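At home on one plot: an interview with Amparo Quintana

Amparo Quintana has spent most of her working life designing houses for more people than the word "house" usually suggests. Her practice, Daltelley, is now overseeing the second stage of Mondmont, a group of shared homes built from rammed earth and reclaimed timber on the edge of a former orchard. She spoke to the Thibodeau Housing Review on a Wednesday morning at the practice's office, shortly after the first households had completed a full winter in residence.

The conversation began with the site. Mondmont stands on a north-facing slope, which would not have been the first choice of any architect with an interest in solar gain. Ms Quintana was direct on the point.

"We were offered the land because others had turned it down," she said. "The slope faces the wrong way, the lane is narrow, and the clay holds water until May. But clay that holds water is also clay that can be built with. We dug test pits before we drew anything. If the soil had been poor, we would have handed the land back."

The soil was judged suitable once blended with sharp sand from a nearby pit. The walls of the first five homes were raised over two summers, and in each case the earth came from the foundations of the building itself or from the drainage pond below it. Ms Quintana regards this as ordinary good practice and was reluctant to dwell on it. She was more willing to speak about the plan of the houses, where she believes the greater part of the work was done.

Each home at Mondmont is arranged for two related households, most often parents and a grown son or daughter with children. The two have separate front doors, separate bathrooms and separate heating controls. They share a kitchen, a store and a long covered porch on the south side.

"The kitchen was argued over for a year," Ms Quintana said. "Some families wanted two small ones. We drew it both ways and costed it both ways, and the single kitchen paid for the porch. When people saw the porch on the drawing they changed their minds, although one family did not, and they have a second sink and a small hob upstairs. I think they were right to ask for it."

Asked whether shared kitchens lead to disputes, she said that they did, and that the practice had tried to deal with the more predictable ones in the joinery. Every household has its own tall cupboard and its own shelf in the cold larder. The worktop runs on both sides of the room, so that two people can prepare food without standing in each other's way. There is a deep sill under the window for seedlings, trays and anything else that has no proper place.

"Storage is dull to talk about and it decides whether people get on," she said. "At the handover meetings hardly anyone asked me about the walls. They asked where the boots go." 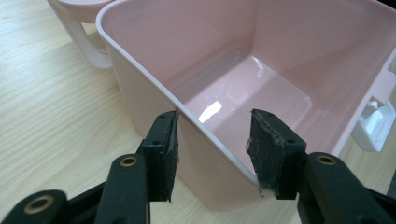 Water and heat

The wet clay and the slope gave the design team its most difficult task. Rainwater from the roofs is collected in buried tanks, each holding 1,000 litres, and is used for toilets, laundry and the vegetable beds. Surplus water passes down a stone channel to the pond. In the first autumn the channel silted up twice, and on the second occasion the lower path was closed for several days.

Ms Quintana accepted responsibility for the fault. "The fall was too shallow at the bend," she said. "It was shown correctly on our drawing and it was not checked on site, and the checking was our duty. It has been relaid. The residents were patient, and they were also right to complain in writing, which they did."

Heating is provided by a masonry stove in each home, built to a pattern developed by Stemamitz, a small workshop that also supplied the iron doors and dampers. The stove is lit once a day in cold weather and gives off its warmth slowly through the evening. The earth walls, which are insulated on their outer face, even out the temperature further. Ms Quintana noted that this suits some residents better than others.

"If you are used to turning a dial and feeling warm in ten minutes, it is a hard first month," she said. "The older residents took to it at once, as many of them grew up with a range. The younger ones rang us. We wrote a better guide, with fewer diagrams, and the calls stopped by the end of January."

Costs and the second stage

The matter of cost is raised at every public talk on the scheme, and the Review raised it as well. Ms Quintana declined to give a single figure for each home, on the ground that the residents had put in differing amounts of their own labour. She did say that the walls were slower to build than blockwork and that the saving in material did not fully cover the additional time.

"I will not tell people that earth is cheap," she said. "The material is cheap. The hours are not. What made the scheme affordable was two households sharing one roof, one set of drains and one kitchen. You could do the same with brick and most of the saving would still be there."

The second stage will add a workshop, a laundry and a common hall with a floor of 800 square feet. The hall is intended for meals, meetings and the occasional wedding, and residents have asked that it should have no fixed seating. Its roof will be framed in timber taken from a dismantled grain store. The laundry will be on the same side of the yard, with drying racks under a glazed lean-to.

Work on the foundations is due to start in August, once the ground has dried sufficiently to carry machinery. Ms Quintana expects the walls to be raised the following summer and does not wish to hurry them. She has asked that the bend in any new drainage channel be measured by two people on separate days.

She does not intend to live at Mondmont herself, although she has been asked more than once. "My mother lives with me in town, in a terraced house with very steep stairs," she said. "We are putting in a second handrail this spring. She chose the wood."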